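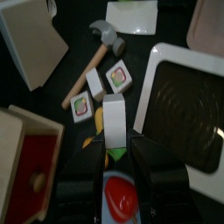
カテゴリ:短編/ひとり語り

灯台のラジオは、どうして夜中の2時にだけ鳴るのか?
電池のふたがゆるんでいて、2時に港を出る貨物船の振動でつながるから。

と、これはわたしが島に来て最初の晩に、大家のシェル・ミットボーさん(Kjell Midtbøと書く。郵便受けにそう書いてあるのに、島の人はみんなシェルとしか呼ばない)から聞いた説明です。いや、そんなわけあるか、と思いましたよ。船の振動が丘の上まで来るなら、うちの食器棚だって鳴るでしょう。でもまあ、引っ越してきた当日に大家さんと言い合いをするのもなんだし、へえー、と言っておきました。

わたしが借りたのは元灯台守の家で、灯台はもう光りません。台所と寝間と、物置みたいな小部屋がひとつ。家賃が信じられないくらい安くて、その理由がどうやらラジオなんです。前の人は三か月で出ていったとか。その前の人はもっと早かったとか。

ラジオはビルニコ(Birnico)という、聞いたこともないメーカーのものでした。茶色くて、食パン一斤くらいの大きさで、台所の窓台に置いてある。置いてあるというか、ねじで留めてある。つまみは二つあるけれど、どっちを回しても何も起きません。昼間はただの重たい箱です。

で、2時。鳴るんですよ、本当に。

最初の晩は飛び起きました。ザーッという音のあとに、女の人の声で、ゆっくり、数字を読むんです。「きゅう、よん、に」。それから少し間があって、また「きゅう、よん、に」。これが五分くらい続いて、ぷつっと切れる。怖いでしょう? 怖かったですよ。布団をかぶって朝まで寝られなくて、翌日はパンを焦がしました。

でも人間って慣れるもので、二週間もすると、2時に目が覚めて「ああ942ね、はいはい」と言ってまた寝る、というふうになってしまった。むしろ船が欠航した晩に鳴らなかったときのほうが落ち着かなかった。あれ、シェルさんの説、合ってるのかも、とそのとき初めて思いました。

四月になって、ようやく島に知り合いができました。トゥーヴァ・フィエルさん。港で「ルンドグレン」という店をやっている人です。店の名前と本人の名字がちがうのは、看板を作り直すお金がもったいなかったからだそうで、たまに観光の人が「ルンドグレンさん」と呼ぶと、面倒だから返事をするらしい。釣り糸と卵と切手と、なぜか楽譜を売っています。

わたしがラジオの話をしたら、トゥーヴァさんは卵を包む手を止めました。

「何番?」
「え?」
「番号。何番って言ってる?」
「942ですけど」
「あら。じゃあ変わってないんだ」

いやいや、何が変わってないんですか、と聞きますよね、そりゃ。ところがそこへ郵便の人が来て、切手が足りるの足りないのという話が始まってしまって、わたしは卵を持ったまま二十分も立っていました。しかも結局その日は教えてもらえなかった。「長くなるから、コーヒーのときにね」と言うんです。コーヒーのとき、というのがいつなのか、島のこういう約束は本当にわかりにくい!

しかたがないので、その晩は自分で考えました。942。電話番号にしては短い。船の番号? 聖書の何か? 灯台の階段かもしれないと思って、懐中電灯を持って数えに行ったら139段でした。ぜんぜん足りない。しかも膝が痛い。てっぺんの小部屋には古い双眼鏡がひとつあって、のぞくと、沖にムルカハという岩が見えました。鳥しかいない岩です。月が出ていたので、白いところがよく見えた。

そこで2時になったんです。

灯台のてっぺんにいると、ラジオの声は聞こえません。そのかわり、下の台所の窓がぽうっと明るくなりました。電気は消してきたはずなのに。で、その明かりにこたえるみたいに、ムルカハのほうでも、小さいのがひとつ、ぽつんと点いた。

五分して、両方消えました。わたしは139段を下りて、台所に入って、誰もいないのを見て、とりあえずお湯を沸かしました。

コーヒーのときは、それから三日後に来ました。トゥーヴァさんが丘を登ってきたんです、シナモンパンを抱えて。

むかし、プロヴィエ号という船があったそうです。毎晩2時に港を出て、ムルカハの脇を通って本土へ行く。岩には当時ひとりだけ観測員がいて、船が通るたびに、灯台守の奥さんが無線で船の積み荷の番号を読んでやっていた。942は手紙の番号。つまり、「今夜は手紙が積んであるよ」という意味なんですって。

「手紙がない日は?」
「50。50は『なにもなし』」
「じゃあ、ずっと942ってことは」
「毎晩、手紙があるのよ。奥さんはね、一度も50を読まなかったの。なかったら自分で書いてたから」

わたしはパンを持ったまま、しばらく黙っていました。こういうとき何を言えばいいんでしょうね。トゥーヴァさんは平気な顔で二杯目を注いで、観測員の人はたいして返事を書かなかったらしい、字が下手だったから、と付け足しました。それに奥さんの手紙だって、たいしたことは書いてなかったそうです。ニシンの値段とか、猫が井戸のふたの上で寝るとか。

「読んだんですか」
「うちの店が郵便局だったんだもの。読むわよ」

読むんだ……。

帰りぎわに、トゥーヴァさんは窓台のラジオをちらっと見て、「電池のふた、閉めちゃだめよ」と言いました。シェルさんの説は半分だけ島の公式見解ということになっているらしい。

それからわたしは、月に何度か手紙を書いています。出す先は、まあ、港です。ルンドグレンの箱に入れると、次の日にはなくなっている。切手代はちゃんと取られます。中身は本当にどうでもいいことで、階段の手すりがぐらつくとか、パンがまた焦げたとか、先週はジャガイモの芽のことだけで便箋一枚使いました。トゥーヴァさんが読んでいるのかどうかは聞いていません。たぶん読んでいる。このあいだ、頼んでもいないのに焦げつかない型を貸してくれたから。

返事は一度だけ来ました。郵便受けではなくて、台所の窓の外側に、石で押さえて置いてあった。塩で紙がごわごわになっていて、字がものすごく下手で、読めたのは最後のところだけです。

「手すりは左側のねじを締めること」

締めました。もうぐらつきません。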